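Surface check before running a wrist-camera arm: how strict are you?

Posted by skakus_bench in Small Arms & Grippers
458 views

Hi all! I've got a two-finger gripper on a desktop arm and I'm trying to write up some house rules for our makerspace, because right now everybody does their own thing (me included, I'm as bad as anyone). What I can't settle is the start-up check. Do you make people look at the wrist camera view of the bare work surface before every single run, or only when something changes? And does glare matter if the arm is only doing slow pick and place? One of our members says it's fussy. I'd like a rule I can print on one page and tape up next to the arm.

Dinesh Kartha
Every run, please! We went back and forth on this at Incombe and ended up with a short start-up rule that people really do follow:

Surface clear, gripper open, look at the live view, then say "clear" out loud before you enable motion. One person holds the stop button and does nothing else. If you reach in for any reason, motion goes off first and you start the check over.

On glare, yes, it matters, even slow. A shiny tabletop can wash out a pale part, and a dark patch in the wood can get picked up as an object if your detection is simple. Ours once tried for a knot in the grain 2 times in a row on a Tuesday morning and I laughed, but I also wrote it in the log. We save one bare-surface picture with each log entry now, so there's something to compare with when the picks go weird. Entry 263 is a pretty typical one:
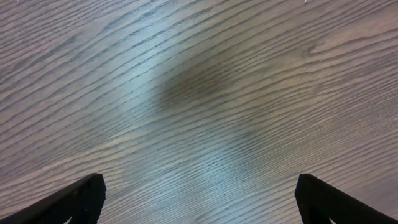 Log 263, start-up view: fingers open, nothing between them, glare down the middle, dark patch near center.

I'd write that up as "clear, glare noted" and try moving the lamp or putting down a matte mat before doing any picks. If you do use a mat, tape the corners. And redo your height setting, the mat adds thickness and the fingers will be coming down on it!

bauerfeind_fan
just wipe the table and go, its a hobby arm

Roswitha Wendt
I'm mostly with Dinesh, though I'd keep the saved picture to once per session or your members will quit doing it. What I would never skip is the stop button test. Press it, see that the arm won't move, reset it, done. And please check what your own manual and your space's insurance say before you print anything, a one-page sheet doesn't replace a proper risk assessment.

Oh, and put the date and initials column on the LEFT of the log sheet. Ours was on the right and half the rows came back blank.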